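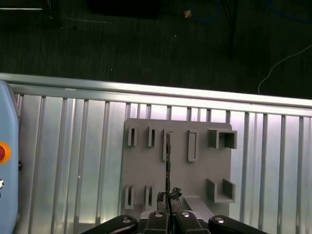 Celtuno Garden Sieve, large

Out of stock until April. Email us and we'll put you on the list, which is a sheet of paper on the fridge.

The Celtuno is a round sieve for getting stones, roots and bits of old plant label out of soil and compost. You put a shovelful in the top, you shake it, and the good stuff falls through. People have been doing this for a very long time and we haven't found a way to improve on the shaking.

What we did improve is the rim. Most garden sieves have a rim folded over at a right angle, and that edge finds the soft part of your palm by the second barrow. Ours is rolled, and deep enough to get your fingers under with gloves on. It's also the colour of a wet footpath, so if you leave it on the lawn you will spend part of your evening looking for it. A green one was discussed. We agreed that would be worse.

Mesh

The large Celtuno comes with two mesh discs that drop in and sit on the inner lip. The coarse one is for compost, leaf mould and digging over a new bed. The fine one is for seed-raising mix and for topping up the lawn. Swap them by turning the sieve over and giving it a thump. If a disc gets stuck, it's nearly always a twig, and you'll want to pull the twig out instead of hitting harder. Spare discs are sold on our Istarville page.

Wet clay won't go through either mesh. It won't go through anybody's mesh. Let it dry for a day, break it up with the back of a rake and try again, or grow something that likes clay.

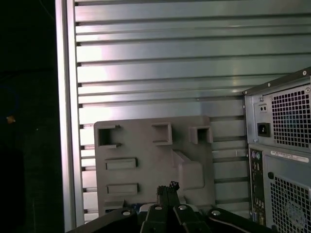
Deirdre Hegarty wrote in to say she has had hers for 5 years and the coarse disc is still flat, but she wishes the fine one had a tab so you could lift it out without taking your gloves off. She also sieves her potting mix twice, and would like it noted that once is not enough for carrots.

We've added a tab. It's on every fine disc from the current batch onwards, and if you bought an earlier one you can have a new disc for the cost of postage. On carrots we take no position.

Stand

The sieve sits across most wheelbarrows without help. If yours is an odd shape, the Yazzie rails are two lengths of steel that hook over the sides and give it something to slide along. You push it back and forth with one hand and drink your tea with the other. The rails aren't included.

Care

Knock it clean, hang it up. Hosing is fine if you dry it afterwards. Don't use it as a barbecue grill; the coating is not meant for that, and neither were Rigoberto Giraldo's sausages.

Details

Diameter: wide enough for a full shovel, narrow enough for a shed door
Weight: about 2 kg with one disc in
Discs: coarse and fine, both included
Guarantee: 5 years on the rim, none on the discs if you've stood on them
Batch size: 200, after which we have a rest
Postage: flat rate, packed in cardboard you can put straight in the compost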